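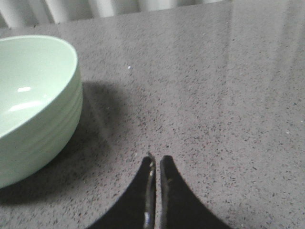 Home robot arms should be built on the counter where they will be used. I have held this opinion since December, and Erhan Kocabaş, who shares the workshop and most of the bills with me, still disagrees with it.

His case is a fair one. A proper bench has a flat board with a printed grid, clamps and even light. You tune against foam blocks until the numbers look good, and then you move to real dishes. Our first arm, which we called Misau, went that way. It picked up foam blocks 305 times with hardly a miss. Then we bolted it down next to a kitchen sink and it couldn't find the rim of a cereal bowl.

Most of that was the counter. Polished stone throws light back at the camera, and a speckled pattern gives a cheap vision model a thousand small things to be interested in. A crumb looks like a feature. A soft shadow looks like part of the dish. You can train around all of it, but only if you have pictures with all of it in them, and a bench with a grid gives you none.

The second arm is called Carko. We spent $920 on it, and $88 of that was fingers. I would defend every dollar of the fingers. They are narrow and curved, they close to a thin tip, and they can get over the lip of a shallow plate where the old square pads just pushed it along. They scuff easily. I have stopped cleaning them up, and the model seems to do fine with scuffed ones.
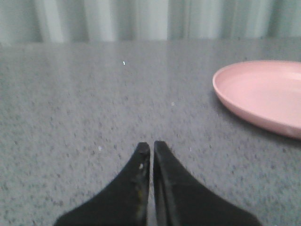
Plates are the harder half of the job. A bowl gives you a wall to grab. A plate gives you a low rim and a lot of nothing, and the approach angle has to be right before the fingers close. Nele Lammers suggested in our build log that we skip plates for now and ship a bowl-only version to the three people who asked for one. I don't want to. A kitchen arm that handles only bowls is a demo, and people who try it will put it in a closet.

Where Erhan has a point is speed. Working on a real counter is slow. Somebody wants to make lunch. The sun moves and the morning's runs don't match the afternoon's. We have 209 usable runs so far, and on the bench we would have had that many in a weekend. He also says, correctly, that when something fails on the counter it takes longer to find out why – there are too many things that could have changed.

I still think the slow runs are worth more. Ghada Azar made the opposite choice with her Ternix build, all bench work until spring, and we have agreed to swap dishes and compare when she moves hers to a kitchen. If hers does better on plates, I will buy the grid board myself. Until then Carko stays where it is, and lunch gets made on the other side of the sink.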